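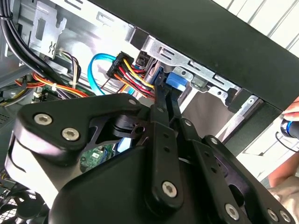 05/03/2018
Caderno da linha 2, ensaios de processamento de pelágicos, Cerngate

Continuação do ensaio de descongelação e enlatamento com carapau. Lote Tirno, blocos congelados, recebido na sexta e mantido a -22 °C na câmara pequena. Documento de receção arquivado na pasta azul, com a folha do transportador. Falta a assinatura do segundo conferente; pedi ao Pantelis Tzanetos que tratasse disso antes da auditoria.

Objetivo: fixar o tempo de descongelação por imersão com borbulhamento de ar, de modo a que o peixe chegue à descabeçadora com -1 a 0 °C no centro. Na semana passada o centro chegava a +3 °C nos blocos de cima e a -4 °C nos de baixo, com a lâmina a rasgar a parede abdominal nos primeiros e a patinar nos segundos.

Massa inicial: 1022 kg, pesados na báscula de plataforma, sem cartão nem filme. Água do tanque a 12 °C no arranque. Ar ligado desde o início (na semana passada só entrava ao fim de uma hora).

Registo:

07h40 Carga do tanque. Blocos na vertical, separados com as grades de inox.
08h25 Água a 7,8 °C. Correção com água de rede, sem vapor.
09h10 Blocos exteriores a soltar. Centro a -3,6 °C (sonda 1), -4,1 °C (sonda 3). Sonda 2 sem leitura, conector oxidado. Substituída pela portátil.
10h00 Centro a -2,2 °C. Água a 8,9 °C.
10h50 Centro a -1,1 °C na sonda 1 e -1,3 °C na sonda 3. Dispersão aceitável.
11h05 Descarga para o tapete. Exsudado ligeiro, sem cheiro anormal.

A diferença entre sondas ficou em 0,2 °C, contra mais de 6 °C no ensaio anterior entre cima e baixo. Atribuo a maior parte à posição vertical dos blocos e ao ar desde o arranque. Não consigo separar os dois efeitos com um só ensaio. Repetir com blocos na horizontal e ar contínuo.

Descabeçadora Skirkico: velocidade no ponto 4, lâmina mudada de manhã. Separei 499 peixes à saída para inspeção individual. Com corte defeituoso (parede abdominal aberta ou resto de opérculo), 20. Dá 4,0 %. O limite interno é 5 %, portanto passa, com pouca folga. Quase todos os defeitos são em exemplares pequenos, que entram tortos no alvéolo. O calibrador a montante está aberto demais para este lote; fechar 2 mm e voltar a medir.

Salmoura: 18 °Bé, 9 minutos. Temperatura da salmoura a subir durante a manhã, de 6 para 9,5 °C. O permutador precisa de limpeza. Cloretos no músculo: amostras entregues à Ghada Srour às 12h15, resultados amanhã.

Histamina, teste rápido, três amostras compostas à receção e três após descongelação: todas abaixo do limite de quantificação do kit. Contraprova por HPLC a enviar com o lote de quarta. Etiquetar com o número do tanque e não só com o do lote, senão repete-se a confusão de agosto.

Enchimento e cravação. 272 latas de formato 1/4 club, óleo vegetal, para o carro de ensaio da autoclave 3. Peso médio de peixe antes da cozedura dentro do previsto. Cravação verificada em cinco latas por cabeça:

Cabeça 1: sobreposição 1,21 mm, compacidade 84 %
Cabeça 2: sobreposição 1,18 mm, compacidade 82 %
Cabeça 3: sobreposição 1,04 mm, compacidade 76 %
Cabeça 4: sobreposição 1,20 mm, compacidade 83 %

A cabeça 3 está no limite inferior. Rolo de segunda operação com desgaste visível na garganta. A manutenção tem um par em armazém; o fornecedor (Bermúdez) indica três semanas para reposição. Trocar hoje ao fim do turno e encomendar outro par. As latas da cabeça 3 foram marcadas a tinta no fundo e ficam fora do ensaio de validade.

Autoclave 3: 116 °C, 60 minutos à temperatura, contrapressão 1,8 bar. Sondas de penetração de calor em seis latas, duas por nível. F0 mínimo 7,4 min, na lata central do nível inferior. Máximo 9,1 min, nível superior. O nível inferior continua mais lento. Verificar se a bomba de recirculação está a dar o caudal nominal, porque a leitura do caudalímetro oscila e já não confio nela.

Rendimento: massa descongelada e escorrida 991 kg, ou seja, perda de 31 kg (3,0 %). Falta descontar a água superficial, que o escorredor não tira toda. O Pantelis acha que o valor real anda mais perto de 4 %. Pesar uma caixa antes e depois de dez minutos em repouso inclinado para ter um fator de correção.

Pendentes:
- conector da sonda 2, pedir a versão estanque
- calibrador: fechar 2 mm, nova amostra de corte
- limpeza do permutador da salmoura
- rolo da cabeça 3
- caudal da bomba da autoclave 3
- cloretos (Ghada)
- incubação a 37 °C, sete dias, latas na estufa grande, prateleira de cima

Nota acrescentada às 17h30: rolo trocado, cabeça 3 agora com sobreposição 1,19 mm e compacidade 83 %. Folha de cravação no dossier. O permutador fica para amanhã antes do arranque, os químicos de limpeza ainda estão no armazém geral e a chave já tinha saído.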